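Unit 2: Recording demonstrations

A demonstration is one complete attempt at a task, stored as wrist camera images, joint positions and the state of the gripper, all on the same clock. The learner is given nothing else. Anything the operator knows but the record does not show is lost to it.

The Irkard set used in this unit holds 686 demonstrations, of which 634 were kept. The other 52 were removed for dropped images, clock faults or a wrong task label.

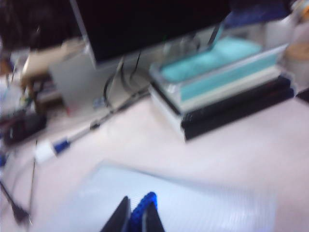 Kenza Ouali

Motion blur at the wrist is worst when the arm moves quickly. With the gripper low over the plastic sheet, the fingers, the blue grip pad and the cables on the table all smear along the diagonal. Such images stay in the set. Mark the demonstration "fast" and go on.

Rules for the practical:

Begin every demonstration from the home position.
Do not tidy the table between attempts unless the task sheet says so.
Keep failed attempts and label them as failed.
Change operator after 29 attempts.

Split the set by session, never by single image. Neighbouring images are nearly the same, and a split by image gives a test score that is too high.

Reading before Unit 3: Chow, notes on labelling, sections 1 and 2.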